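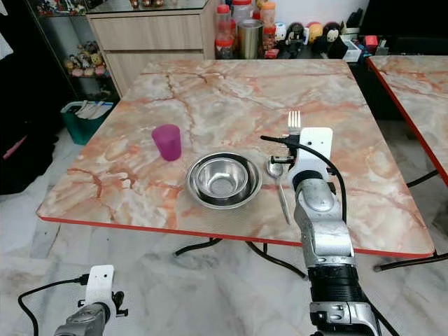 Protokoll der Monatsbesprechung, Hausgerätegeschäft Korness
Datum: 2023-08-26
Anwesend: Kojo Gbeho (Leitung), Eifion Vaughan (Werkstatt), Korkor Amissah (Verkauf), Philomena Arthur (Lager und Lieferung)
Entschuldigt: Kwaku Dogbe
Protokoll: Korkor Amissah

TOP 1 Protokoll der letzten Besprechung
Das Protokoll wurde genehmigt mit einer Korrektur: Der Liefervertrag mit Jisteck ist von beiden Seiten unterschrieben, nicht nur von unserer. Eifion bittet, dass die Protokolle in Zukunft früher verschickt werden, das letzte hat er erst am Abend vor der Besprechung erhalten.

TOP 2 Wärmepumpentrockner von Grondell
Im August sind 20 Trockner von Grondell verkauft worden, mehr als von allen anderen Marken zusammen. Drei davon wurden reklamiert. Eifion hat alle drei Geräte in der Werkstatt geprüft. Bei zwei Geräten war der Kondensatbehälter nicht richtig eingeschoben, der Trockner meldet dann einen vollen Behälter und bleibt stehen. Beim dritten Gerät ist die Pumpe defekt, die wurde beim Hersteller bestellt. Einen Liefertermin gibt es noch nicht.

Kojo fragte, ob wir das Modell weiter empfehlen sollen. Eifion sieht dafür keinen Hinderungsgrund, das Gerät ist innen ordentlich gebaut und man kommt gut an das Flusensieb. Er findet aber die Bedienungsanleitung schlecht. Der Behälter wird dort erst auf der letzten Seite erklärt und die Zeichnung zeigt ein älteres Modell.

Beschluss: Bei jedem verkauften Trockner wird ein Blatt mitgegeben, auf dem das Einsetzen des Behälters und die Reinigung des Siebes stehen. Korkor schreibt den Text, Eifion liest ihn durch. Das Modell bleibt im Sortiment.

TOP 3 Lieferung und Aufstellung
Philomena berichtet, dass viele Kunden bei der Bestellung nicht wissen, ob die Aufstellung im Preis enthalten ist. Auf der Rechnung steht nur »Lieferung«. Zwei Kunden haben erwartet, dass auch die alte Waschmaschine abgeklemmt und mitgenommen wird, und waren verärgert, als der Fahrer von Jisteck das abgelehnt hat. Nach dem Vertrag muss er das auch nicht tun.

Es wurde länger diskutiert. Kojo möchte keine kostenlose Aufstellung anbieten. Philomena schlägt eine eigene Zeile auf der Rechnung vor, »Aufstellung und Anschluss«, und eine zweite für die Mitnahme des Altgerätes. Der Kunde kreuzt an, was er wünscht, und unterschreibt. Korkor findet das gut, möchte aber, dass auch die Türbreite abgefragt wird – bei dem großen Kühlschrank von Ingvarsson musste man letzten Monat die Wohnungstür aushängen.

Beschluss: Philomena ändert das Formular wie vorgeschlagen und nimmt die Türbreite auf. Der Preis für die Aufstellung wird erst festgelegt, wenn das neue Angebot von Jisteck vorliegt.

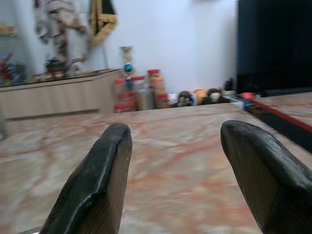

Gilt der neue Preis für die Aufstellung auch für Bestellungen, die schon bezahlt sind?
Für bezahlte Bestellungen bleibt alles so, wie es auf der Rechnung steht. Der neue Preis gilt nur für Bestellungen, die mit dem neuen Formular aufgenommen werden.

TOP 4 Vorführgeräte
Die beiden Waschmaschinen von Ingvarsson im Verkaufsraum sind nicht mehr das aktuelle Modell. Kojo will sie mit Nachlass verkaufen. Eifion soll sie vorher durchsehen, die Dichtung an der linken Maschine hat einen kleinen Riss und muss gewechselt werden. Es wurde gefragt, ob Vorführgeräte die volle Garantie haben. Kojo klärt das mit dem Hersteller, bis dahin wird den Kunden dazu nichts zugesagt.

Der Nachlass wurde auf 29 Prozent festgelegt. Die Zahl kommt daher, dass Kojo den Endpreis rund machen wollte. Korkor meinte, ein kleinerer Nachlass hätte auch gereicht, hat aber nicht widersprochen.

Für den frei werdenden Platz gibt es zwei Vorschläge: ein Kochfeld von Grondell, das angeschlossen ist und das die Kunden ausprobieren können, oder ein weiterer Trockner. Für das Kochfeld braucht man einen eigenen Anschluss. Kojo holt ein Angebot vom Elektriker ein. Die Entscheidung wurde vertagt.

TOP 5 Ersatzteile
Eifion hat das Regal mit den Ersatzteilen sortiert. Es lagen dort noch etwa 70 Teile, die zu keinem Gerät in unserem Sortiment passen, meistens Türgriffe, Körbe für Geschirrspüler und Drehknöpfe. Er möchte die brauchbaren Teile günstig abgeben und den Rest entsorgen. Philomena bittet, die Körbe noch nicht wegzugeben. Es rufen immer wieder Kunden an, die für einen älteren Geschirrspüler einen Besteckkorb suchen, und dieser ist neu oft sehr teuer oder nicht mehr lieferbar.

Beschluss: Die Körbe bleiben im Lager. Eifion macht eine Liste mit den Maßen, damit man am Telefon Auskunft geben kann. Türgriffe und Knöpfe kommen in eine Kiste bei der Kasse.

Eifion erinnert daran, dass entnommene Teile in das Heft eingetragen werden müssen. Im August fehlten mehrere Einträge und er hat eine Laugenpumpe zweimal bestellt.

TOP 6 Telefonzeiten
Kwaku hat vor der Besprechung schriftlich vorgeschlagen, dass die Werkstatt nur am Vormittag Anrufe annimmt. Am Nachmittag wird er bei Reparaturen zu oft unterbrochen. Eifion unterstützt das. Korkor gibt zu bedenken, dass die Anrufe dann alle im Verkauf landen, wo man die technischen Fragen meistens nicht beantworten kann. Man einigte sich auf einen Versuch bis zur nächsten Besprechung: Der Verkauf notiert Name, Gerät, Typenschild und Fehler, die Werkstatt ruft am nächsten Vormittag zurück. Dringend ist nur, wenn Wasser ausläuft oder ein Gefriergerät ausfällt, solche Anrufe werden sofort weitergegeben.

TOP 7 Verschiedenes
– Die Energielabel an den Kühlschränken sind teilweise verblichen und werden neu gedruckt (Philomena).
– Der Sackkarren hat einen platten Reifen. Eifion repariert ihn.
– Korkor hat in der ersten Septemberhälfte Urlaub, Kwaku vertritt sie im Verkauf, soweit es die Werkstatt erlaubt.
– Eine Kundin hat sich schriftlich für die schnelle Reparatur ihres Gefrierschrankes bedankt. Der Brief hängt in der Werkstatt.

Offene Aufgaben
Merkblatt Trockner: Korkor, Eifion
Bestellformular: Philomena
Angebot Jisteck, Garantiefrage Ingvarsson, Elektriker: Kojo
Liste der Körbe, Dichtung wechseln: Eifion

Der Termin der nächsten Besprechung wird von Kojo per E-Mail mitgeteilt. Änderungswünsche zu diesem Protokoll bitte schriftlich an Korkor, vor ihrem Urlaub.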